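Kitchen worktop

A kitchen worktop (also called a countertop or counter) is a flat horizontal surface fixed above the base cabinets of a kitchen, on which food is prepared. In older houses of the Pudano valley its work was done by a heavy table in the middle of the room, and the word for worktop in the local dialect still means "long table".

History

Fixed worktops came to the valley together with piped water. The first were made in Evach, where the Galli workshop cut slabs of gray slate for sinks and for the shelf next to them. A slab of this type could weigh more than 400 pounds and was carried into the house before the door frame was set. The workshop closed when cheaper boards arrived, but its slabs are often reused, mostly as garden benches.

Materials

Stone, wood, steel, tile and pressed board are all in use. Stone resists heat but can take stains from oil or wine – a sealer is applied to slow this down. Wood needs oil several times in the first year. Tile is easy to repair, although the joints collect dirt.

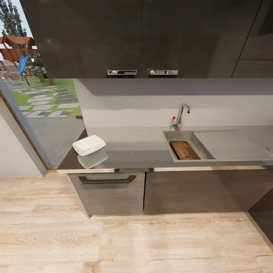
The height of the worktop was for a long time decided by the carpenter. In Notitum the custom was to measure from the floor to the bent elbow of the cook and to take away 10 centimeters. For kneading dough a lower surface is more comfortable, and some houses have a second one for this purpose, 19 centimeters below the main one.

Contact – Copyright – Back to top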